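In Defense of the Big Name Tag

I have been to every reunion our class at Kurus High has held, and I missed the first hour of only one of them (flat tire, outside Patum, in a good dress). So I feel I have earned the right to an opinion, and my opinion is that we need bigger name tags, and that everybody ought to wear one, all evening, on the front, where it can be read.

I know how that sounds. When I brought it up on the phone with Gladys Mfinanga she laughed so long I put the receiver down and went to turn off the soup. Gladys thinks name tags are for conventions. She says that if you sat behind a person in homeroom for four years you ought to know them anywhere, and for her that may well be so, as she has never forgotten a face or a birthday in her life. The rest of us are not made that way. At our 45th last June, in the back room of the Orkora, I talked for a good twenty minutes with a charming man about his knee, his daughter's divorce and the best road to the lake, and I drove home without the least idea who he was. I still don't know. If you are reading this, I hope the knee is better, and please write.

There were tags that night, I should say. They were the little stick-on kind, filled out in ballpoint, and half of them had curled up and dropped off before the salad came. Mine ended up on the bottom of my shoe. Several of the women wouldn't wear one on account of their blouses, and I can't blame them, having lost some nap off a velvet jacket that way myself.

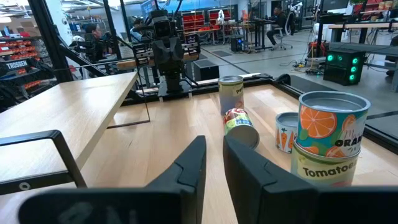
What I want is a tag with a proper card in it, hung on a ribbon, with the first name printed so large that a person can read it from across the punch bowl without hunting for her glasses. Under that goes the name you had in school, if it has changed, and next to it your yearbook picture. I know some people dread the yearbook picture. I had bangs in mine that I cut with my mother's sewing scissors, so I have as much to dread as anybody. But think how easy a can of food makes it for you. A small white can with orange carrots and green leaves on it gives you a fair idea of what you're getting from clear across the kitchen, and the one lying on its side with the red, yellow and green label still has its colors to show. I would like to be that easy to place when I come through a door – standing up or otherwise.

Then there are the husbands and wives. We had 60 people in that room and I'd guess a good many of them had never set foot in Kurus before. They stand by the coat rack holding two drinks and smiling at everybody alike, poor things, and one of ours spent half an evening being thanked for a touchdown he never made. Give the spouses a tag in another color, with their own first name just as large as anyone's. My late husband went to four of these with me and was introduced the whole time as "and this is her husband." He was very good about it, but he did have a name.

Njoroge Khaemba, who was our class president and has kept the mailing list ever since, tells me it is a question of money. He priced the cards and ribbons at Tetteh Printing and says the smallest order at the good price is 3000, and what on earth would we do with the rest of them? Well, we could share them. The classes on either side of ours must lose their stick-on tags in the salad the same as we do. We could also collect them in a basket at the door on the way out and use them again, and then the next one would cost us hardly anything at all. I have offered up to 40 dollars of my own toward it, and I have a basket.

I'd like it settled before the next letter goes out. In the meantime, if you still have your yearbook, would you look and see whether your picture is clean enough to copy? Somebody drew a mustache on mine – in my own copy, and I have a pretty good idea who – so I'll need to borrow one.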